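Search this board Advanced search
3 min read

Open day at Clitance – folding cell notes 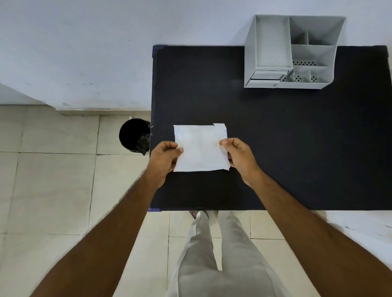 kestrel_m
Went to the Clitance open day in May. Main item was the folding work: a person folds paper by hand, the motions are recorded, and the two-arm cell is trained on the recordings. Sherif Ashour ran the session. He gave the training set as 1,017 folds, all from 8 people. The cell then did 6 folds in a row for us on plain sheets. Cycle time was 49 seconds per fold, unhurried.

torque_wrench
Was the paper pre-creased? A pre-creased sheet tells the arm where to go. Kodix did the same with cartons and the demo fell apart on flat stock.

kestrel_m
Flat from the pack. I asked. The second fold was off by a few millimeters and the cell did not correct it.

dlund
So it is open loop after the first contact. I would not call that learned folding.

kestrel_m
Disagree. It regripped twice when a corner slipped. Regripping needs feedback. What it lacks is an alignment check at the end of the fold.

torque_wrench
Fingertips?

kestrel_m
Soft pads from Bensaid. Ashour said the pads wear faster than anything else in the cell. He would not give a number.

dlund
49 seconds is still no use to us. Our Prestico line folds inserts with plates and rollers and has no interest in where a thumb goes.

kestrel_m
Fixed format, though. Change the sheet size on yours and you lose a morning. Clitance is after short runs – mixed sizes, a few dozen of each.

dlund
Fair on changeover. I would want to see it on coated stock before I drove out there.

kestrel_m
They had none out. I have sent him the question and will post the reply.

Reader comments

ovalpeg: Same cell as last year? The arms were ceiling mounted then.

kestrel_m: Bench mounted now.

rj_feeder: Following for the coated stock answer.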